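3.2 The board task

I should say how we ended up with the board. Our student project had 10 weeks and one pair of arms, and Tala Smadi (who looked after the control code) wanted a task we could explain to a first-year in a single breath. So: a flat white board, a handful of small blue parts, two hands. Fraser Forsyth drew up the first version in December and we've hardly changed it!

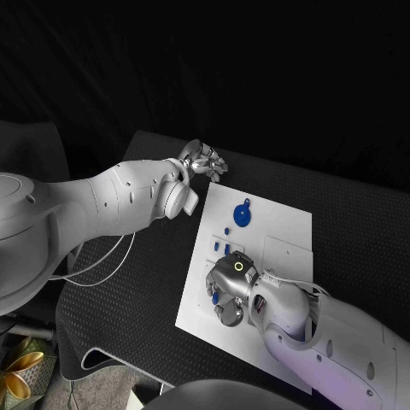
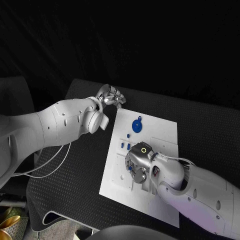

Figure 4. The board task at two moments. In both, the left hand is held over the upper-left corner of the board while the right hand works low down on it.

We logged 700 attempts with this layout, and I sat through most of them with a mug of tea. The round blue part near the top was everyone's favourite to talk about, but the little upright ones gave us far more grief – the fingers have to curl in very close to the board, and being a few millimetres out is plenty to spoil a grip. Donnie Laing kept the notes and split the failures into 13 types, which I thought was far too many until I tried merging them (I managed to lose 2). We use his full list in Section 4.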